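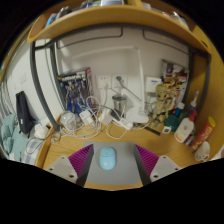

Figure 1. The desk nook, with the mouse on its gray pad and the shelf over the back.

A Desk Under a Shelf: How Much Stuff Can a Small Work Space Hold?
Project report, Home and Work Spaces elective
February 27, 2024

Why I picked this

We were supposed to choose one piece of everyday furniture and study how it gets used, and I went straight for the desk. I spend more hours at a desk than in bed, which my mother finds alarming. I wanted a small one, pushed up against a wall, with storage overhead, because everybody in my building at Vindham has some version of that setup and everybody complains about it. My question was simple: when you can't make the desk any bigger, does putting a shelf over it help, or do you just end up owning more stuff?

What's there

The desk has a honey-colored wooden top, and the shelf is the same warm color, carried on a dark gray metal frame. I like that they match! The wall behind is plain white, so every item you put against it really shows.

I sorted things into work and not-work. Work was easy: the light blue mouse on its flat gray pad, the white desk lamp, the power. Not-work was much more fun. There's a boxed model kit leaning on the wall with an armored robot on the package, and over at the right end a tan tree-creature figurine with a big head, standing guard in front of a stack of colorful books and packages. The steel cup gave me trouble. It has a thin gray stick in it, so I called it "undecided" and moved on.

The shelf is where the bottles and small packages go. I think of it as the attic. It's the part you have to reach for, so it fills up with things you don't want to throw out and don't need before lunch.

The survey

I put a short form on the Plotska message board in October and got 329 answers, way more than I expected (I was hoping for 200 and would have been happy with less). People were asked what they would move first if they needed more room to write. Decorations won by a mile, books came next, and the lamp came last. Then I asked what they would never give up, and decorations won that one too. So people will move the figurine, but they won't part with it. I went back and forth on whether that was a contradiction and decided it wasn't one -- you can love a thing and still shove it to the end of the desk.

A lot of people also used the comment box to complain about cables. I hadn't asked about cables at all, which was a mistake. In the nook there are two wall sockets down low behind the desk, both with something coming out of them, and once you've read forty complaints in a row you can't stop looking at spots like that.

Trying out layouts

I drew three layouts on graph paper and then redid them in Dokier, the free room planner from our second unit. The first kept everything where it was. The second sent the model kit up to the shelf and pulled the lamp over to one side. The third moved the books up too and left the desktop nearly bare.

On paper the third one won easily. Then I showed all of them to the Srour study group and most of them hated it! They said it looked like a desk in a bank. The second layout got the most votes, mainly for leaving the tree creature alone. My own problem with the third was weight, as I have no idea what the shelf can take and books are heavy. I should have looked into that before drawing it.

What I'd do differently

I'd ask about cables, obviously. I'd also make people say how big their desks are, because "small" meant something different to everyone who filled in the form and I couldn't compare the answers properly. And I would leave more time for Dokier, which doesn't have a curved shelf in its library, so mine is a straight plank in all three drawings.

As for my question, I'd say the shelf helps with the things you rarely touch, and the stuff at the back of the desk is its own problem. My own desk at home is now on layout two. The cables are still a mess.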